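Guides > Wevar hand gripper > Faults and safety

Filed under: Set-up and troubleshooting

6.2 Load slips or drops from the jaws

Stop the session as soon as a load drops. Do not try to catch it, and keep your free hand out of the gap between the jaws.

1. Let go of the trigger and wait for the jaws to open fully.
2. Switch off at the handle.
3. Wipe both finger pads with a damp cloth and dry them.
4. Check that each pad sits flat on its jaw. A lifted corner is the usual cause with light plastic cups. 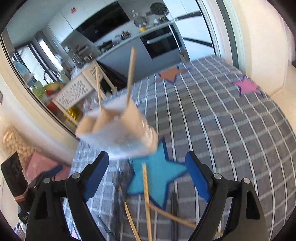
5. Look at the pivot screws. If one turns by hand, tighten it with the key supplied - do not use thread glue.
6. Switch on and set the grip force to 400. Test with an empty cup, held low over the table.

CAUTION: Never go above 700 with thin-walled cups. They fold inwards and come out sideways.

Note: Fault code 2 after a drop means the jaws closed on nothing. Clear it before you carry on.

Comments

Ratree Ongart: Mine still dropped at 400. New pads from Skulell fixed it.

Boonmee Yimyam: Does step 6 apply to the older Fevach handle? The dial has no numbers on it.

Ratree Ongart: No, see 6.4 for that one.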